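17/08/2022

I finally moved the household backups off the old external drive. It was formatted as exFAT, had no checksums, and held 700 GB of photos and scanned paperwork in a folder tree that only made sense in the year I built it.

The new setup is a small two-disk box running a mirrored ZFS pool. I named the pool porkari and the machine lopes, so the shell prompts are easy to tell apart. Snapshots run nightly and are kept for 18 days. A scrub runs once a month.

The first full copy went over rsync with checksums turned on. It reported 218 files with read errors, nearly all of them in one directory of January scans. I had paper originals for most of those. For the rest I tried ddrescue with 6 retry passes, which got back everything except two large TIFFs.
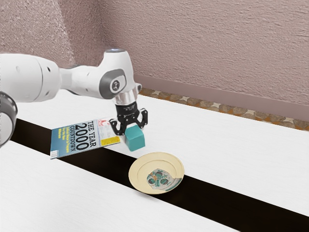 Deduplication was the next question. ZFS can do it at the block level, but the table wants to live in memory and this box doesn't have much to spare. I left it off and ran a hash comparison over the file tree instead. Most of the duplicates were phone exports I had copied twice under different folder names. Compression is set to lz4. It does almost nothing for JPEGs and quite a lot for text and old mail archives.

Kyung-tae Ryu wrote to ask why I don't use raidz. With two disks there is no point. A mirror resilvers faster, and I can add a second pair later without rebuilding the pool.

Off-site is still unsolved. The current plan is an encrypted zfs send to a disk kept at my brother's place, swapped by hand. I tested a restore of one dataset to a spare laptop and the hashes matched. The restore script still has a hardcoded mount path, which I'll fix before the next swap.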